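A Place for Everything, Provided It's a Box

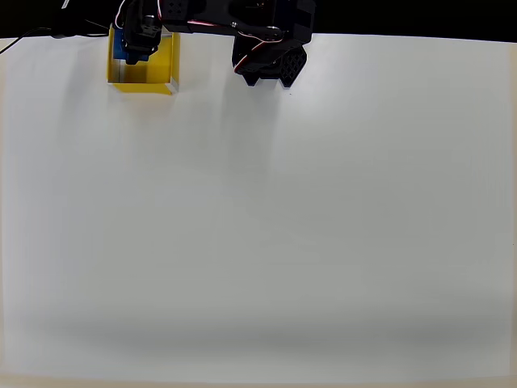 I own a shallow yellow box. It lives on a white table, and on good days it has a blue block in it. On bad days it has the blue block, 12 keys, a dental reminder and whatever the mailman brought, and I walk past it with my eyes on the ceiling.

Jytte Hjaltadóttir blames the sides. She has been sorting out other people's houses in Ascombe for more than five years, and her theory is that low walls invite company. "A deep box hides your sins," she told me. "A shallow one puts them on display, and you'll still do nothing about it."

Her cure is mean and simple. Every box gets one kind of thing. If a second kind turns up, it goes back where it came from before supper. She once took 47 pens out of a fruit bowl in my hallway and handed them to me in a bag, like evidence.

Baldur Hedegaard, who shares her office and almost none of her views, prefers a big plain surface with nothing on it at all. I tried this in November. A bare tabletop is lovely for as long as you stay out of the room. Then you come in holding a mug.

So I'm back with the yellow box. It's bright enough that I can't claim I didn't see it, and the block takes up room that would otherwise go to batteries. Jytte has asked what the block is for. I told her it was keeping the seat warm.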